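What I Learned Paying Someone to Erase a Ladder

Thu 14 March

Filed under: the short film, money, regret

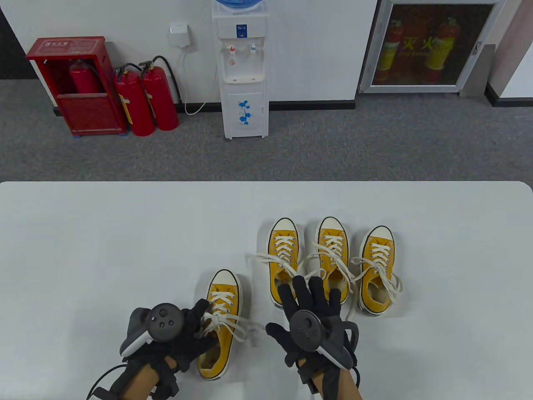

The ladder

There is a ladder in shot 14 of my short film. It leans against the back wall of the bakery for the whole take, and it is the best take we have. I watched it on set, on a monitor, with a sandwich, and saw no ladder. Liliana Marchetti, who was directing the other half of the weekend, saw no ladder either. My mother saw it in four seconds on a phone.

So I went looking for a person who removes ladders.

Getting quotes

If you have never asked for a quote on visual effects work, the process goes like this. You write a friendly email saying you have one small thing to fix. They write back asking for the resolution, the frame count, the codec, whether the camera moves, whether anybody walks in front of the object, and whether you shot a clean plate. A clean plate is the same shot with nobody in it. I had not shot a clean plate. I had eaten a sandwich.

The shot runs 608 frames. The camera drifts left for all of them, because I had rented a slider and was going to get my money's worth. The baker crosses in front of the ladder twice, with hair. Hair, I now know, costs extra.

Levix wanted $1,064 and was very polite about it. Grarier quoted $300, which made me happy for an entire evening, until I read the part that said "per pass" and then the part that said they expected several. A third place never wrote back, though I am still on their newsletter.

Sajib

In the end I went with Sajib Gazi, who does paint and roto out of a spare bedroom in Ustwood and used to clean up car commercials. He looked at the shot while I was on the phone with him and made a noise like a plumber looking under a sink. Then he asked if the ladder could be part of the story.

I gave this more thought than I should have. There is a draft of the script, dated last July, in which the baker now owns a ladder. It did not help.

He took the job for a bit less than Levix and had it back to me in nine days. The first version was clean except for a patch of wall that shimmered whenever the baker's elbow went by, like heat off a road. He had already spotted it and had a fix going before I finished typing my note. The second version I watched over and over trying to find the ladder, and I knew exactly where it had been.

Things I'd do next time

Shoot the clean plate. It takes a minute and everyone is standing around anyway.

Send the real file with the first email. I sent a compressed one to Grarier and I suspect half their quote was fear.

Look at the back wall. Liliana has offered to make this her whole job on the next one.

We lock picture next week, assuming my mother doesn't call.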